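About Palwood Scale Models
Print | E-mail
Search this site... Go

I started Palwood because I couldn't find decent kits for the little branch line I was building, so I cut my own!

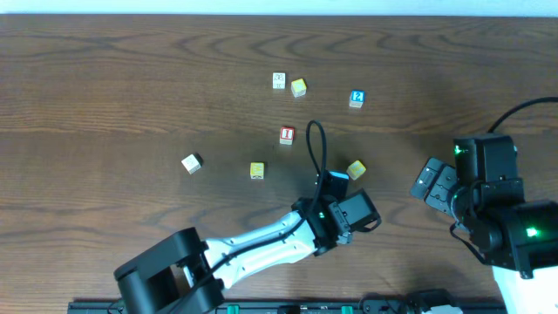

What we make

Mostly HO scale depots, water towers and freight sheds, plus the Dikcombe mill (my favorite, and yes, it has 2,996 bricks). We've shipped 3,934 kits so far, all packed right in our shop in Wolen. Stuck on a roof or missing a window? Write to me and I'll get you going again.

Related items
Ruchti Creamery kit, second run
Weathering a tin roof
Shop hours for September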